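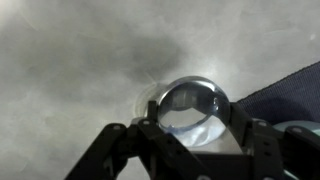 We got to the Gisurico lab a little early, and Ecaterina Grecu let us in anyway (and found us coffee, bless her). I had mostly come for the grasping work, having read about it in October, and it was such a treat to hear it from the people doing it! Clear objects are the hard part, she told us, as a depth camera tends to look straight through them. So her group trained on 600 grasps seen from the wrist, then ran 100 new ones, and the wrist view beat the overhead one on all 3 of their clear shapes. Relu Sandu asked about scratched plastic, and they haven't tried that yet.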